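Tremach Timber Floors — Frequently Asked Questions
Last updated 21/03/2018

Do I need to be home for the measure and quote?
Someone over 18 needs to let us in. Allow an hour for an average house, longer if there are stairs.

What is the minimum charge?
$299 including GST. Small jobs such as a single hallway or a patch repair usually come in at this price.

When should the boards be delivered?
At least a week before laying. Stack them flat in the room where they'll be used, with spacers between the layers. Please don't leave them in the garage.

Can you match my existing floor?
Often, yes. Pale softwoods darken with age, so new boards will look lighter at first. We can stain them, but the colour may still drift over a few years.

Do you move furniture?
We can, for an extra $262. Pianos, aquariums and pool tables need to be gone before we arrive.

How long before I can walk on it?
Socks after 24 hours for water-based finishes, 48 for oil-based. Keep rugs off for a fortnight — longer in winter.

Do you work outside the Zircombe area?
Yes, up to 80 km away. A travel fee applies and will be shown on your quote.

Who do I contact about a warranty claim?
Email Zohreh Akbari in our office with your invoice number and a few photos. 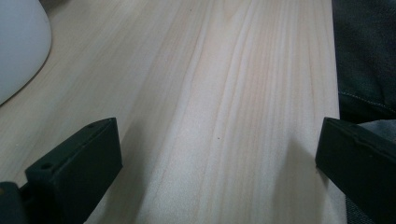 Claims are answered within five working days. If we need to inspect the floor, we'll ring to arrange a time.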